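Rereading the Grisberg books in order

I finished the last of the Grisberg novels in April, and since a few people asked in the comments on my reading list, I'm putting down some notes on the whole run. There are 4 novels and a novella. I read the first two years ago, dropped the series, and started over this winter from page one.

If you haven't heard of them, they're by Jordan Whitlock and they take place in a river city called Grisberg where the dead can be hired for day labor. The main character, Haslam, works as a clerk in the office that writes the contracts. He isn't a fighter or a wizard. He reads documents, finds the part that's wrong, and then has to go tell somebody dangerous about it. I like him a lot. My sister read half of book one and said it was like being stuck at the DMV with ghosts, so your mileage may vary.

Book one is the weakest. It has a long opening at the customs house that sets up six or seven characters, and most of them are gone by chapter ten. The murder is solved by a letter that arrives in the mail. I remember being annoyed by that the first time and I was annoyed again. What works is the office itself, the stamps and the ledgers and the supervisor who eats pickled eggs at her desk. Whitlock clearly enjoyed writing those parts more than the plot.

Book two moves upriver to Koklow, where the contracts are handled differently and Haslam has no authority. It's a better book. The argument on the ferry goes on for an entire chapter and I'd have taken another one. There's also a romance that starts here with the bargeman's widow. It moves very slowly. They don't so much as hold hands until the third book, and I thought that suited both of them.

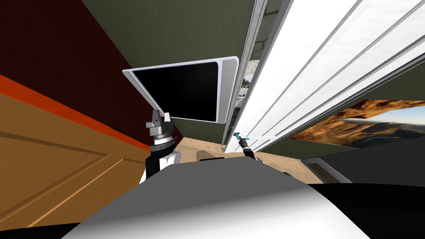
Do you need to read the novella before book three? You can skip it and still follow the story, but you'll miss why Haslam won't go into the bell tower.

The novella is told by the widow, in first person, and covers the week Haslam was missing at the end of book two. It was first given out to newsletter subscribers in short pieces, and it reads that way. Every section ends on a small cliffhanger. The bell tower part is very good, though, and it's the only time we get to see Haslam from the outside. She thinks he's kind of a fussy man. He is, and I hadn't noticed after two books inside his head.

Book three is the long one. My paperback is 1017 pages including the glossary, and the spine gave up near the siege. I read most of it on my lunch breaks, which was a mistake because there are three storylines and I kept losing track of who was inside the walls. The middle drags. There's a stretch with the grain merchants that could have been a paragraph. But the siege is worth the trouble, and the way the day laborers finally walk off the job was set up back in book one, in a clause Haslam reads out loud to a trainee. I went back and checked. It's right there in chapter 57, word for word.

Book four came out last year. It's shorter and sadder, and it skips ahead eleven years. Haslam is retired and somebody else has his desk. I didn't like the time jump for the first hundred pages. The new clerk is too clever and says so. Then Haslam gets called back in to look at one contract, his own, and from there I read it straight through until 2 in the morning. I won't say how it ends. I will say I don't think there should be a fifth book, and Whitlock's afterword seems to agree.

Some practical stuff. The publisher is Fivlow, and their reissues of the first two have a larger type size and a map. The map is wrong, by the way. It puts the ferry landing on the east bank, and Haslam walks toward the sunset across the whole city to get there. The older editions have no map and tiny print but nicer covers. The novella is sold separately as an ebook now, and it's also printed in the back of the book three paperback, so don't buy it twice like I did.

As for audio, I listened to part of book two on a drive and the narrator was fine. He does a voice for the supervisor that I didn't care for. The footnotes get read out in the middle of sentences, and there are a lot of footnotes.

My order, best to worst: four, two, three, the novella, one. If you want to try just one, start with two. There's enough recap in the first chapter that you'll know who everybody is, and you can go back for the customs house later if you feel like it.

Next up is a mystery my neighbor lent me, and after that I have three library holds that all came in at once.

3164 views
12 comments
Share this post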